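About Kirnano

Kirnano is a contract laboratory for water testing. It serves small public systems, farms with private wells, and food plants that need regular results on file. The lab opened in Nidness as a single bench for bacteria counts and now holds methods for metals, nitrate, hardness and common disinfection by-products.

Scope of work

The current method list covers 106 parameters. Most samples fall under one of 2 service levels. Standard service reports within 6 working days of receipt. Short-hold service is for tests that must begin soon after sampling, and the intake desk has to be told before the bottles leave the site.

Bottles are supplied by the lab, with preservative already added where the method calls for it. Do not rinse them. Samples that arrive warm, or with air space in a vial meant to be full, are logged as received and flagged on the report.

Sites

Intake and wet chemistry are in Nidness. Metals work is done at Yimer, where the air handling was rebuilt in September to lower background levels. Courier runs link the sites each working day.

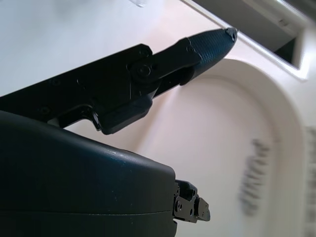
Reports are issued through Wondby, our records system, and stay available to the account holder for ten years. Each report lists the method, the detection limit and the dilution — if any — used for every result. Raw data can be requested in writing.

The lab handles some 2,000 samples a month. Fee schedule last revised 28th April.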